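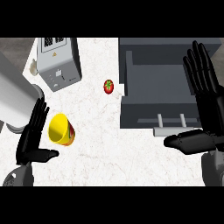 Scope bench, Saturday, February

Got in early and had the bench to myself until Sorcha turned up, so I finally had a proper go at the Nilthorpe that keeps wandering off zero. Owner swears it's the reticle. I don't think it is, but I looked anyway (torch through the objective, nice and slow) and the etching is crisp all the way across. No specks, no haze on the coatings either. Lovely bit of glass for the money!

So, turrets. Ran the box test on the collimator – 20 clicks up, 20 right, 20 down, 20 left – and it came back 2 clicks low. Did it again, 2 clicks low again. Windage is spot on, it's only the elevation that sulks. Took the cap off and the grease in there was like old toffee. Cleaned it out, put a smear of the Hinard stuff on, ran the box once more and it closed up. I'm not calling it fixed until it's been on a rifle.

Sorcha Costello wants it known that she said grease on Thursday. Fine, she did.

Rings next. The Sheehan pair that came with it had been done up by a gorilla, there's a bright mark on the tube under the rear one. Lapped them a bit, then torqued to our usual. Still want to check the parallax at 200 yards, the dial feels vague past halfway and I can't tell much indoors.

Other bits:

Nirard spotter is back in its case, eyepiece thread cleaned, still gritty if you turn it fast.

We're down to the last tub of lapping paste. Lens tissue is fine, more than 33 packs in the cupboard, so please stop ordering it.

Nilthorpe goes to the range with Sorcha next, target sheets are in the blue folder.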